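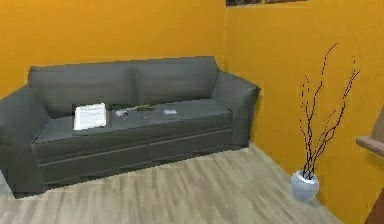 푸어콤 공동작업장, 가정용 정리 로봇 제작 사업 1단계 마쳐

푸어콤(Furcombe) 공동작업장은 2021년 2월 4일 회원 공동 제작 사업인 ‘파이바(Paiva)’의 1단계를 마치고 2단계에 착수한다고 밝혔다. 파이바는 거실의 소파와 낮은 탁자에 놓인 작은 물건을 집어 지정된 바구니로 옮기는 소형 이동 로봇으로, 작업장 회원들이 설계와 가공, 조립을 직접 맡고 있다.

1단계의 중심 과제는 가상 거실을 이용한 인식 및 동작 계획의 점검이었다. 제작팀은 주황빛이 도는 노란 벽과 나무 무늬 바닥, 짙은 회색 소파로 이루어진 거실을 시뮬레이션으로 구성하고, 좌석 위에 접힌 흰 종이를 비롯한 작은 물건을 올려 두었다. 소파 옆 바닥에는 마른 가지를 꽂은 둥근 꽃병을 배치하였다. 물건의 위치와 방향은 시험 회차마다 변경되었다.

작업장에 따르면 1단계 기간에 수행된 가상 시험은 모두 2,679회이다. 시험 기록은 회차별로 정리되어 작업장 내부 서버에 보관되며, 회원은 누구나 열람할 수 있다. 제작팀은 이 가운데 집기에 실패한 회차를 별도로 분류하여 집게의 접근 각도와 닫힘 속도를 조정하는 데 활용하였다.

사업 책임을 맡은 나탈리 튀르코트(Nathalie Turcotte)는 “소파 좌석은 탁자와 달리 표면이 눌리고, 등받이가 팔의 움직임을 제한한다”며 “가상 환경에서 먼저 경로를 확인한 덕분에 팔의 길이를 두 차례 수정하면서도 부품을 다시 가공하는 일은 피할 수 있었다”고 설명하였다. 튀르코트는 얇은 종이류와 납작한 물건의 집기 성공률이 여전히 낮은 편이라고 덧붙였다. 꽃병과 같이 쓰러지기 쉬운 물체 주변에서는 주행 속도를 낮추도록 제어 프로그램도 보완되었다.

기구부 설계에는 작업장 회원 31명이 참여하고 있다. 바퀴 구동부와 차체는 이미 조립되었으며, 팔의 관절 덮개와 집게 손가락은 작업장의 3차원 프린터로 출력하고 있다. 구동 제어 기판은 지역 부품업체 그리로노(Grirono)가 공급하였다. 제작팀은 기판의 배선도를 작업장의 기존 전원 규격에 맞추어 일부 변경하였고, 변경 내역은 설계 자료와 함께 공개할 예정이다.

2단계에서는 완성된 팔을 차체에 장착하고 실제 가구를 이용한 시험을 진행한다. 이를 위하여 작업장 2층의 트레나노(Trenano)실에 소파와 선반을 갖춘 시험 공간이 마련된다. 시험 대상 물건의 무게는 한 개당 600그램 이하로 제한되며, 유리 제품과 날이 있는 도구는 제외된다. 팔이 작동하는 동안에는 담당 회원이 비상 정지 단추 옆에 상주하여야 한다.

안전 관리를 담당하는 다이앤 케네디(Diane Kennedy)는 전원부 점검과 비상 정지 시험을 마치기 전에는 실물 시험을 시작하지 않는다는 방침을 밝혔다. 케네디는 “가정에서 사용할 장치를 만드는 만큼 점검표의 항목은 예외 없이 적용된다”고 말하였다. 점검표는 전원, 구동, 팔, 제어 프로그램의 네 부문으로 나뉘며 총 99개 항목으로 구성되어 있다. 각 부문의 점검은 해당 부품을 조립하지 않은 회원이 수행한다.

작업장은 2단계 참여 회원을 추가로 모집한다. 납땜, 3차원 모델링, 파이썬 프로그래밍 가운데 한 가지 이상의 경험이 있는 회원이면 신청할 수 있으며, 경험이 없는 회원은 작업장에서 운영하는 기초 과정을 이수한 뒤 참여할 수 있다. 미성년 회원은 보호자의 동의서를 함께 제출하여야 한다.

신청서는 작업장 안내 창구에서 받는다. 조립과 제어 부문의 배정 결과는 신청자에게 개별 통보된다. 실물 시험의 중간 결과는 6월에 열리는 회원 발표회에서 공개되며, 부품 도면과 제어 프로그램도 같은 시기에 작업장 자료실에 등록될 예정이다.

문의: 푸어콤 공동작업장 안내 창구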